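Posia Linen Service Records: Data Card
Version 2, maintained by the Prasireck Textile Care Office
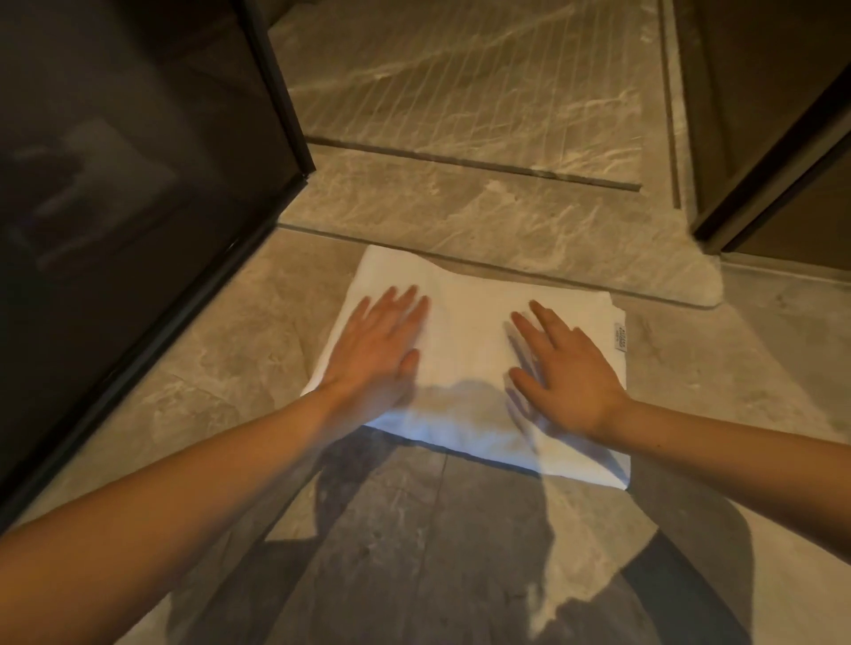
Summary

The Posia records describe the laundering history of bath linen used in guest accommodation in the town of Stondau. Each row covers one item on one wash cycle. The release contains 1,540 rows drawn from 14 participating guesthouses. It is intended for people who study linen wear, water use and replacement schedules.

Contents

records.csv: the main table, one row per item per wash
sites.csv: one row per guesthouse, with room count and water hardness band
codes.txt: the meaning of every stain and damage code
changes.txt: corrections made after the first version

Main fields

item_id: a code assigned when the item enters service
item_type: bath towel, hand towel, bath mat or washcloth
wash_temp: the program temperature, in degrees Celsius
weight_dry: weight in grams after drying and before folding
damage_code: blank if no damage was noted
retired: yes or no

Collection

Laundry staff completed a paper sheet at the end of each shift. Sheets were sent to the Prasireck office every Wednesday and entered by two clerks working separately. Where the two entries differed, the original sheet was consulted. Weights were taken on a Baloch bench scale, which was checked before each shift.

Known limitations

Six of the guesthouses changed detergent during the collection period. The change is marked in sites.csv, but the exact day is missing for two of them. Washcloths are underrepresented, as several sites do not issue them. Damage codes depend on the judgment of the person completing the sheet and should be compared across sites with caution.

Privacy

The files contain no guest names, room numbers or staff names. Guesthouses are identified by number only.

Use and contact

The records may be used for research and teaching, provided the source is named. Resale is not permitted. Corrections should be addressed to Savita Joshi, Records Section, and should quote the item_id and the row concerned. Accepted corrections are listed in changes.txt with the next version.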